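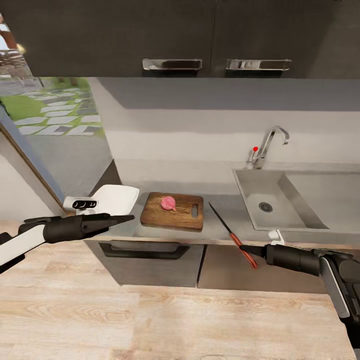 Teaching Two Arms to Make Lunch and Clean Up After Themselves
Final report, Kovalden project
Submitted May 6, 2026

Abstract

Kovalden is a kitchen-prep policy for a pair of simulated robot arms. It learns from demonstrations that we recorded ourselves by steering the arms by hand, an activity that resembles cooking the way filling out a tax form resembles getting paid. We asked whether a policy trained on whole episodes, from first cut to cleanup, does better than a chain of short policies stitched together. On cutting, it made little difference. On cleanup, the whole-episode policy won clearly, and then lost points in places we did not expect to be grading.

1. Background

Most of the student projects we read before starting stop when the food is in pieces. The knife goes down, the success counter ticks up, and everyone leaves the board where it is. Our roommates have a similar approach. We wanted the board moved to the sink as part of the task, because that is the step where the arms have to stop doing the thing they were just good at and do something else with the same grippers.

The simulator is Fimau, which our department already had installed and which comes with one kitchen. We did not get to choose the kitchen. It has glossy cabinets, a window onto a very tidy lawn, and a nicer faucet than any of us will own for some time.

2. Setup

The right arm handles the knife. The left arm steadies things and deals with the dishes. We fixed these roles in February after a week of letting either arm do either job, during which the demonstrations disagreed with each other so thoroughly that the policy settled on a compromise and hovered.

We recorded 352 demonstrations and kept 300. The rest were thrown out for the usual reasons: a dropped knife, a board pushed off the counter, an operator who sneezed. Episodes vary in what is being cut and where the dishes start. The countertop finish and the viewpoint also change between episodes, on the theory that a policy should not fall apart when somebody polishes the counter.

The two conditions were:

Whole: one policy trained on full episodes.
Stitched: four short policies (pick up knife, cut, transfer, clear board), with a hand-written rule deciding when each one takes over.

The hand-written rule is the Abou Jaoude switch, named after the building where we wrote it, at an hour when naming things seemed important. It watches the gripper positions and hands control over when both arms have been still for long enough.

3. Results

We ran each condition for 100 trials. A trial counted only if the food was cut, the pieces were on a plate, and the board was in the sink at the end. The whole-episode policy finished 65 of them. The stitched version did worse, and nearly all of the gap came from the handoff between transferring the food and clearing the board. The switch waits for stillness, and an arm holding a plate is never quite still. Several stitched trials ended with both arms trembling politely at each other until time ran out.

Getting the board into the sink is the ugliest part of any successful trial. We had imagined a gentle placement. The policy prefers to get the board over the basin and then lean on it until it stops arguing. We changed our success check to accept a board at any angle, provided it is inside the basin, and we are reporting that change here before a reader finds it in the code.

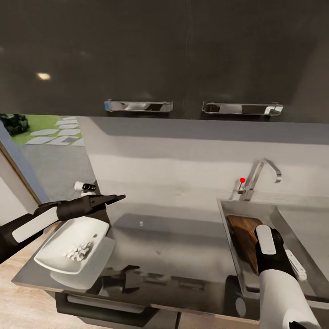

4. Where it goes wrong

Cutting failures were mostly approach failures. The knife is long, the wrist is a good distance behind it, and a small error at the wrist becomes a large one at the tip. Round food makes this worse. An onion is, from the point of view of a beginning robot, a ball that has been placed near a knife as a prank. The policy did best when the blade arrived at a slant and paused above the board before coming down, a habit it picked up from one operator on our team who always paused there to check the camera views.

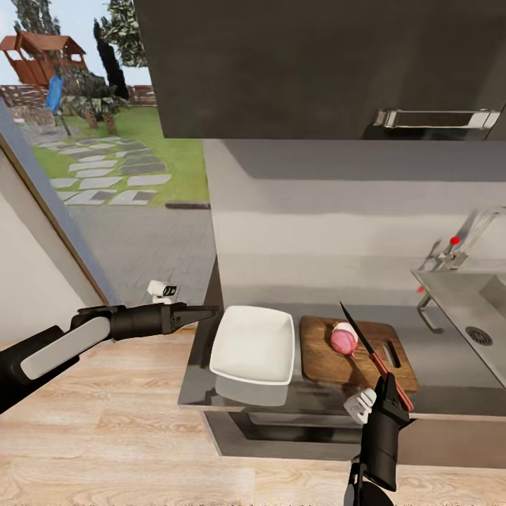

We tried removing that pause from the training data to save time. Trials got shorter and the number of onions on the floor went up, so the pause went back in.

The second group of failures came from the left arm. It learned to reach toward the dishes early, before there was anything to put in them, and in tight layouts it got in the way of the board. We suspect our demonstrations, in which the left-arm operator was bored and tended to drift ahead.

5. Limitations

Everything above happened in simulation. Fimau's food does not leak juice, its knives never get dull, and gravity in its sink is on the forgiving side. All the trials used the one kitchen. We also graded our own trials, with the Plirndale scoring sheet from last year's class, and there were evenings when "on the plate" was interpreted generously. A second pass by a different team member changed a few scores in both directions.

6. Next steps

Replace the stillness rule with a learned switch and rerun the stitched condition, which deserves a fairer fight. Record new demonstrations with a left-arm operator who has been given coffee. Add a step for putting the knife down somewhere sensible, which the current policy treats as optional.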